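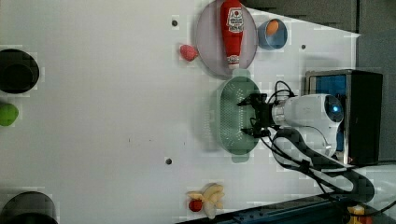 Planner keeps choosing a grasp inside the colander rim instead of on it

Posted in Manipulation software, 15/07/2022
by Maj-Britt Engström

Hello all, and apologies in advance for the length, I never know what to leave out of these.

I have a white arm with a two-fingered gripper over a tabletop of toy kitchen things, and a task list that reads like a child's tea party. Banana to plate, strawberry to cup, ketchup off the plate, that sort of thing. I'm using Murner for the grasp proposals and Clotis for the motion planning on top of it, with a small script of my own in between that picks the best-scoring grasp and passes it along. Most of the objects give me no trouble at all. The one that does is a green plastic colander, the oval kind with rows of little holes in the base and a short tab handle at each end.

What I want is for the gripper to take the colander by the rim, or by one of the tabs, and shift it a hand's width to the side. What I get is a top-scoring grasp well inside the basket, fingers open, hovering over the holes as though there were something in there to pick up. The arm goes exactly where it's told, so I don't think the controller is to blame. If I let it carry on, it closes on air, reports a width of zero, backs off, and proposes nearly the same pose again. It did this 58 times over one afternoon before I gave up and made tea.

Things I have tried so far: raising the score threshold (fewer grasps, same favorite), moving the colander closer to the plate and then farther away from it, and turning off the collision check between the fingers and the target object in case that was throwing out the rim grasps. That last one did bring back a few rim grasps, but they came with a knuckle buried in the plastic, so I turned it on again right away.

The segmentation mask looks fine to me when I view it as an overlay. The point cloud I'm less sure of. It has 1,604 points for the colander after downsampling, and I really couldn't tell you if that is a lot or a little.

Has anyone had luck with thin-walled, open things like this? I would love not to hand-write a special case for every bowl and basket in the box.

Precious Makhubela

Oh, I feel for you, I lost most of a spring to a salad spinner! I think the clue is in your mask. If you view it as an overlay, the holes probably look like part of the colander, and for the mask that's quite right. But depth sees through them, or half through them, and you get a mix of points on the plastic and points on the table underneath. Murner then fits its surface patches to that mix and finds little edges everywhere in the base. Every hole looks like a nice small thing to pinch.

Two things to try, and I'd do them in this order.

First, save the cropped cloud and look at it from the side, level with the table. If you see a fuzzy band a little below the base of the colander, those are your table points. Fit the table plane and throw out everything within 4 millimeters of it before you ask for grasps. Be gentle with that number — if the base sits low you'll start eating the colander as well, although for a rim grasp you may not mind one bit.

Second, check your downsampling. If you're using one voxel size for the whole table, the rim may be coming out a single point thick, and then there's no opposite side for the second finger to sit against. The planner isn't avoiding the rim out of spite, it just can't find two faces there. I crop first and downsample after, with a much smaller voxel, and that alone fixed bowls for me. I'd also leave the finger collision check on, as you have done, but shrink the target's collision shape by a hair so that a snug rim grasp isn't thrown out for touching what it's supposed to touch.

Do write back with what the side view looks like, I'm curious now.

Løken

just use the tab handles. add a filter that drops any grasp whose center is inside the convex hull of the object by more than 2 cm, done in ten lines

Fadano

I would be a bit careful with the hull filter above. It works nicely on the colander, but then you come to the banana with its peel spread out and the hull is mostly air, so you can lose the good grasp in the middle. Maybe only switch it on for objects you've tagged as containers? Precious's plane removal helped on our bowls. I haven't tried the voxel part.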